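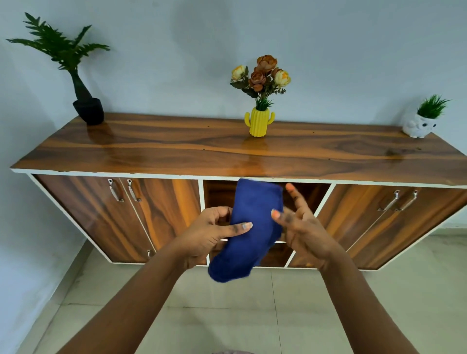
Home Robotics Notes > Papers > Momwood household set > Section 3

3. Collecting the folding demonstrations

Figure 2. A folding episode from the Momwood set, recorded from the head camera. The blue item is in the left hand and the right hand is open beside it.

The Momwood set was gathered in lived-in rooms, with no change made to the furniture or to whatever was standing on it. We wanted the policy to meet glossy surfaces, patterned fronts and ornaments during training. The sideboard in Figure 2 is a fair case. Its varnished top reflects the yellow vase, and the grain runs in strong brown and orange bands behind the hands. An earlier model trained on plain benchtops lost track of cloth edges against backgrounds of this kind.

Each participant wore the camera at forehead height and was asked to fold small soft items at their usual pace. There were 11 participants and each recorded 40 episodes. An episode began with the item in view and ended when the participant let go of it. We gave no instructions on which hand should lead. Participants could fold in the air or against a surface, and we labelled the two styles separately because the contact patterns have little in common.

Hand pose was estimated from the colour image alone. Fingertips were the least reliable points, mainly where fingers curled under the fabric and only the thumb stayed visible, as with the left hand in Figure 2. Frames of this sort were kept. The annotator marked the hidden joints as occluded and the loss term skipped them. Nail polish was left as it was. We checked whether coloured nails shifted the fingertip estimates and found no effect worth correcting.

Motion blur was a bigger nuisance. Cloth swings after the hand has stopped, so the lower end of an item can be smeared while the grip is sharp. We first filtered on whole-image sharpness, which threw out good grasps. In March we switched to a filter that looks only at a patch centred on each wrist, and most of the discarded material came back into the set.

Annotation was done in Zaretix by 2 people working independently. They marked first contact, the start of each fold and release. Where their fold marks differed by more than 8 frames, the episode went back for a joint pass. Disagreements were mostly over when a fold starts if the free hand is already hovering near the cloth. We settled on the moment of touch, and the guidelines were rewritten to say so.

Comments

plurkdale_lab: Did you try a chest mount? We get fewer forearms in the way, but the hands leave the picture whenever someone reaches up.

Fiifi Amoah: We tried it for a few episodes. Same trouble, so we stayed with the head.

Shim: The wrist patch filter is useful, thanks. Is the patch size fixed or scaled to the hand?

Fiifi Amoah: Scaled to the palm width. I'll add that to the next version.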